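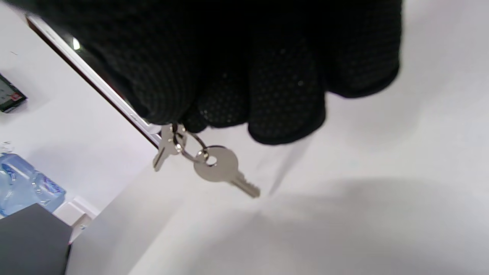
Ciltix: a booking form for Lornton Library
Report by Aslı Demirtaş and Güven Tuncer

1. What we set out to do

The old form for booking study rooms asked for everything in plain text boxes, including the date, and people took full advantage. One term's bookings held 70 spellings of "January", or so it felt by the time we had cleaned them. Our plan was to rebuild the form with proper input types and see how many bad entries were left.

2. Method

We rebuilt six fields: name, email, date, start time, group size and notes. Date and time got their own pickers. Group size became a number field with a minimum of 2, as the library does not lend rooms to people who wish to be alone. Every field has a visible label. Our first draft used placeholder text in place of labels, and it vanished the moment anyone started typing, usually along with their idea of what the box was for.

Checks run in the browser and again on the server. Güven switched the browser checks off and booked a room for 800 people, so the second set was written that evening.

3. Problems

The date picker looked different on every machine we tried. We spent far too long on this before accepting it. The email check also lets through addresses that are tidy and wrong, and we have no cure for that short of sending a message and waiting.

4. Still to do

The notes field has no length limit – Aslı pasted in an entire chapter and the form thanked her. Error messages need to be read out by screen readers, and the Cabrera room is still missing from the list.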